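I want to share my experience with online bingo on a tablet. I play in the Trolura app since July and I set myself a limit of 30 dollars per month.

First advice – read the bonus rules before you deposit. My welcome bonus was 200 dollars, but I had to play it through many times before I could withdraw. 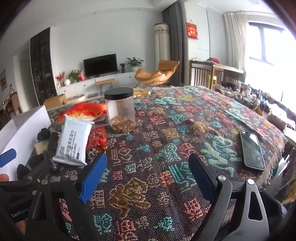 Second, choose rooms with fewer players. The big evening room had 157 people and I never won a line there.

Third, turn off the auto-buy of tickets. Mirta Herrera told me this and my limit now lasts the whole month.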